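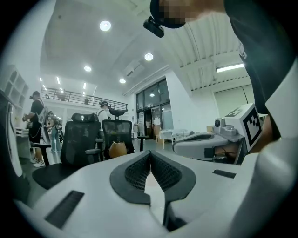

Stellan Eklund wrote in after the last issue to ask why we bother with a head view at all, if the gripper cameras already see the thing being grabbed. Fair question, and it's the whole point of the Multden work, so quick answer before the numbers.

The gripper cameras see what the fingers see. Great for the last bit of a grasp, bad for everything before it. Where is the other hand? Which basin are we even going to? Raphaël Texier has been saying since July that the policy was guessing on those, and the logs back him up. So now the operator wears a small camera clipped to the cap brim, looking down, and the grippers carry printed marker patterns the head view can pick up. When both grippers are in sight we get their poses relative to each other without leaning on each gripper's own tracking. When they aren't in sight we fall back to the old way — drift and all.

Numbers so far. 3499 demos recorded by six operators. After filtering, 1615 had both markers readable from the head view for long enough to use. Yes, that's a lot thrown out. Most of the loss is people looking up at the wrong moment, the rest is markers tilted too far over. Stellan, you'll say we should keep the bad ones with a lower weight. We tried it on a small subset, no clear gain, will try agian with more data.
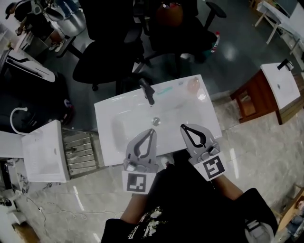
METHODS / BATHROOM TASKS

Washbasins are the current test set. White ceramic, glossy, hardly any texture to track on, so the gripper-only pipeline has a rough time. Mirror-like spots on the glaze get taken for features and the pose estimate slides off. Good place to see if the head view earns its keep.

We ran 100 trials per policy on the Dreltinum arms, same starting layouts for both. Task is pick a small object off the rear ledge, put it down beside the faucet, let go. The head-view policy finished more of them, and the gap was widest when the object started close to a back corner. Full table goes in the writeup, not here, Raphaël wants to recheck the labels first.

Still broken: handovers between the two grippers. One marker hides the other and the policy stalls mid-air. Also the time sync between head and gripper streams slips on long recordings — Raphaël has a patch, not merged.

Next up is wooden cabinet fronts, then drawers. If your using the old Urquijo calibration files please stop, they don't match the new marker size. New ones are in the Stidar folder. Questions to Raphaël, reply to this email also works.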